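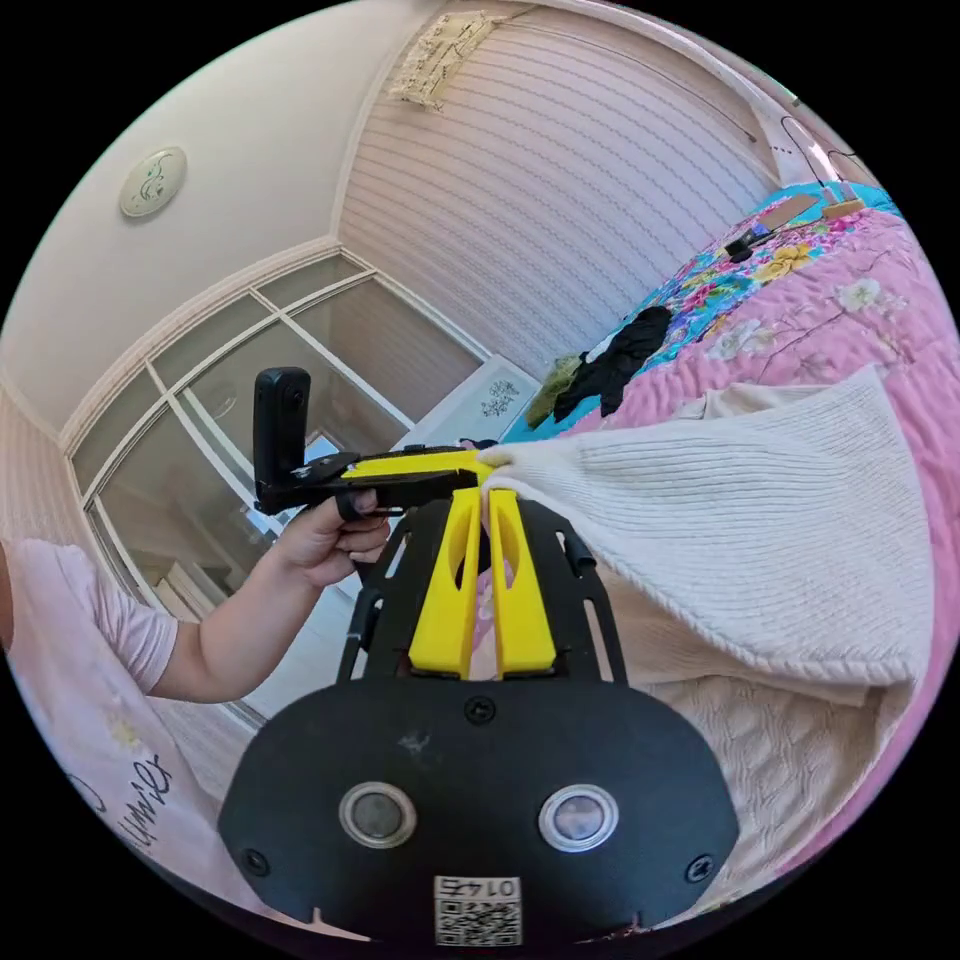
Cerklow Water Supply: Frequently Asked Questions on Hardness and Scale

What is the hardness of the Cerklow supply?
The annual average is 117 mg/L, expressed as calcium carbonate. Readings rise slightly in late summer when the Brestthorpe bore carries more of the load.

Is that classed as hard water?
It falls in the moderate range. Some scale will form in kettles and on heating elements. Taste is not usually affected.

What should I set my dishwasher to?
Machines sold in Australia use several different scales. Convert the figure above to the unit in your manual before choosing a setting. To convert mg/L to German degrees, divide by 17.8.

Do I need a softener?
Not for ordinary household use. Owners of boilers, espresso machines and humidifiers should follow the manufacturer's limit for feed water.

Does a carbon jug filter remove hardness?
Plain activated carbon does not. Cartridges that also contain ion exchange resin reduce it until the resin is exhausted.

How do I descale a kettle?
Dissolve 6 g of citric acid in 600 mL of water, bring to the boil, switch off and leave for 19 minutes. Empty and rinse twice. Do not use this method on bare aluminium.

Why is there white residue in my ice cubes?
Minerals come out of solution as the water freezes and collect in the centre of the cube. The residue is mostly calcium carbonate and is harmless.

Will the Damgaard Road main change my water?
No. The new main carries the same blended supply. Brief discolouration can occur while valves are being operated. Run the cold garden tap until the water clears.

How often are the figures updated?
Each August.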